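The table without corners

When Sólveig Bisgaard moved her small studio to the upper floor of a former net store in Cindport, she brought with her four years of paperwork and not one piece of furniture. The room had white walls, a dark floor and a door that did not close well in winter. What it needed, she decided, was a table.

"I did not want a meeting table," she told me. "I have sat at enough of those. You put your elbows on them and you become boring."

The man she went to was Aksel Þorgeirsson, whose workshop, Ollus, is at the end of the harbour road in Ternton. He is known there mostly for kitchens. But he had been keeping a stack of pale wood strips, left over from worktops, and he had for a long time an idea to glue them together and cut the outline freely, by hand, with no straight side. He drew it with chalk on the workshop floor first. Then he asked people to stand around it and moved the line wherever somebody looked uncomfortable.

The result is a top that goes in and out like the edge of a pond. A person who arrives finds a curve to stand in, and it is hard to say which end is the important one. There are also oval holes cut through the wood, so a hand can get a good grip when the table has to be moved.

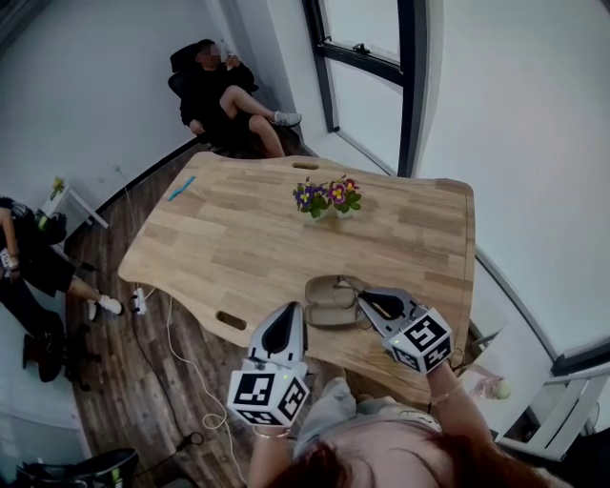

Aksel asked 3000 kroner for the work, and Sólveig still thinks it was too little. He oiled the wood himself and came back in April to do it again. Each coat must rest for 60 hours, he says, and he is strict about it. During that time the studio worked from the windowsills.

The table is used for everything now. Glasses are left on it, and pens, and letters which should have been answered. The primroses were Kelly Haslam's idea. She shares the room and buys a new pot every spring, always in more colours than the others would choose, and puts it near the middle, where it gets in the way of large drawings. A yellow one lives on the little white side table by the wall.

"Wood like this wants something a bit loud on it," Kelly said. "Otherwise it looks like a shop."

Not everybody was convinced at the beginning. Isla Kerslake, who does the accounts, complained that you cannot push such a table against a wall without making gaps, and she lost a good ruler behind it. She has since asked Aksel for a smaller one for her own kitchen - with one straight side, please.

He has not started it. There are 236 strips left in the stack, and he wants first to see which of them belong together.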